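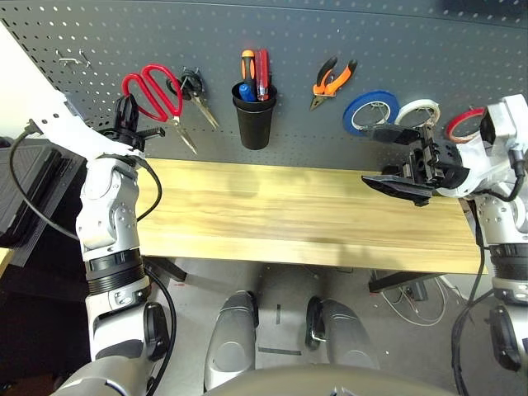 Build the bench before the robot

Most home robot projects I read about start with the arms. I think they should start with the wall. A dark gray pegboard with scissors, pliers and tape on hooks gives every tool one place to be, and it gives a gripper one place to reach.

Jinlong Yu and I spent 17 evenings on Pendum, our shared workshop build, and lost 6 of them to tools left in drawers. People say a good robot should cope with clutter. Maybe so – but I'd hang the scissors first.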